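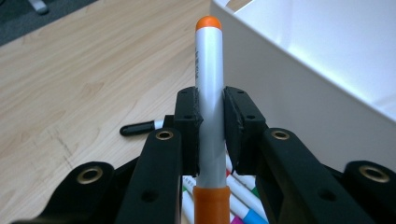 Category: Furniture and surfaces / Stains and marks

Ticket 623 — Orange marker on wood tabletop
Opened by: Signe Toft
Status: Closed, with one follow-up
Product: Plisasance table, light wood, clear finish

Problem as reported
Marker on the tabletop in the meeting room. One line the length of a finger and a few dots next to it, all orange. The marker is the white one with the orange cap and the orange end. I don't know when it was left open. The line did not come off with a dry cloth or with plain water. Table is 16 months old and has not been refinished.

Reply from Menon support, Fri 5 February
Please don't use a scouring pad or anything with bleach. Before we suggest a cleaner we need to know if the marker is permanent or water-based. It should say on the barrel. Please also tell us if the finish feels rough where the marks are.

Signe Toft
The print on the barrel is very small and I had to take it to the window. It says permanent. Finish feels the same there as everywhere else.

Menon support
Then the ink is probably sitting on top of the finish. Try in this order and stop when the mark is gone:
1. Dish soap in warm water, soft cloth, wipe along the grain.
2. Dusis surface cleaner on a cloth. Do not spray it on the table.
3. Rubbing alcohol, 70 percent, on a cotton swab. Test on the underside first.
Wipe with clean water after each step and dry it.

Signe Toft
Step 1: no change.
Step 2: dots gone. Line lighter but still there. I did it twice.
Step 3: tested under the table edge, no dulling after an hour. Then used it on the line. Most of the color came up on the first swab, the rest on the third. I kept the swabs small so it didn't spread. 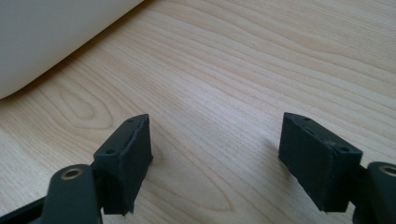

Tabletop, light wood with the oval grain pattern.

Menon support
Thank you. Does the cleaned spot look duller than the rest when you stand at the end of the table with the lights on?

Signe Toft
A little, on a patch the size of a coin. You have to look for it. My colleague couldn't find it.

Menon support
Alcohol can take some of the shine off. We would leave it for now. If it still bothers you, Uvimar wood polish comes in a 200 ml bottle and one thin coat should even it out. Do the whole top — a single spot will show.

Signe Toft
Will do the whole top in March when the room is free. Markers are in the drawer now. You can close this.

Closed by Menon support. Follow-up set for March: polish.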